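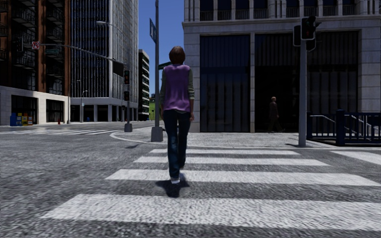
11th June
By Solomiia Hordiienko, Drosum Robotics Research

Drosum today released the results of a study on how a delivery robot can work out where it is on a city street without satellite positioning. The method, named Plustulon, matches fixed street objects seen by a low-mounted camera against a plain two-dimensional map of the same blocks. All tests were run in a simulated downtown district called Orkeo. A typical query places the robot in a crosswalk behind a woman in a purple vest, with a street sign pole and traffic signals on the corner ahead. Plustulon ignores the pedestrian and the building faces and keeps the poles, the signal heads and the painted stripes. From these it returns a position, a heading and a confidence value.

Satellite signals are weak between tall buildings, where they bounce off glass and stone before reaching the receiver. Sidewalk robots feel this more than cars do. A position error that keeps a car in its lane can put a small robot on the wrong side of a curb. Detailed laser maps solve the problem but are costly to build and go out of date when a block is repaved or a storefront changes.

Plustulon uses a much lighter map. Each entry is a class label and a point on the ground, with no texture and no height. The classes are signal pole, street lamp, sign pole, fire hydrant, crosswalk stripe and curb line. The map for the whole Orkeo district contains 519 entries and can be edited by hand in a text file.

The main difficulty with such a map is that street objects of one class look alike. A hydrant on one block gives no hint of which hydrant it is. Plustulon deals with this by scoring groups of objects together. It takes the bearing from the camera to each detected object, forms pairs and triples, and looks for places on the map where the same set of bearings would be seen. Curb lines are then used to reject any candidate that would put the robot inside a building or in the wrong lane.
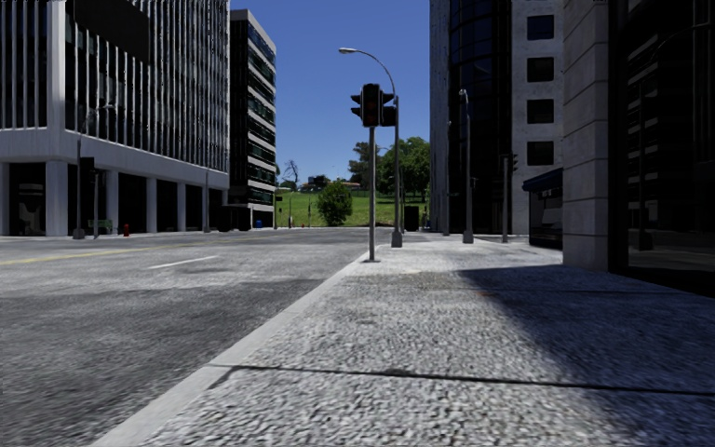 Overlap between objects was the largest single source of error in early versions. When two poles stand nearly in line with the camera, a detector will often merge them into one, and the resulting bearing belongs to neither. The current version keeps both readings open until the robot has moved far enough to tell them apart - in practice, a few steps of the planner. The change was made in March, and every figure in this release comes from runs completed after it.

The test set holds 3732 views rendered from sidewalk, curb and crosswalk positions. None of the views were used in training the detector. Sun angle, shadow length and pedestrian placement were varied between runs, and the map was left unchanged throughout. A result was counted as correct when the estimated position fell within 75 centimeters of the true one and the heading was on the correct side of the street.

"The pass mark was set before we ran anything," said Jacinto Esquivel, who leads the localization work at Drosum. "A robot needs to know which slab of the sidewalk it is on. The heading check is there for streets that look much the same in both directions, and that was where our older method failed most."

Plustulon met the pass mark on more views than the older method in each of the 15 test zones. The gain was largest at intersections, where signal poles and stripes are close together and the groups are easy to separate. It was smallest in the middle of long blocks. There the method may have only a hydrant, a sign pole and one or two lamps to work with, and a far hydrant can be too small in the view to detect reliably.

The matching step does not need a graphics processor. Detection does, and it accounts for most of the running time.

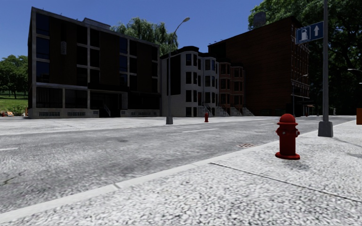

Limits of the study

The results are from simulation only. Rendered streets have clean edges and regular paving, and the object positions in the map are exact. Real survey data will carry errors, and the study does not measure how fast accuracy falls as those errors grow. Rain, snow and night scenes were left out. Parked vehicles, which can hide hydrants and curb lines from a low camera, were also left out and are the first item planned for the next round of tests.

Availability

The Orkeo map file, the list of test positions and the scoring scripts can be requested from the Drosum research office. The detector weights are not part of the release. A written report by Esquivel and Hordiienko covers the grouping step in full, with the error tables for each zone - it is supplied with the map file.

The simulation environment was built with Mykhailiuk, a rendering studio that also prepared the lighting variations. Requests for access to the environment itself should be sent to the studio.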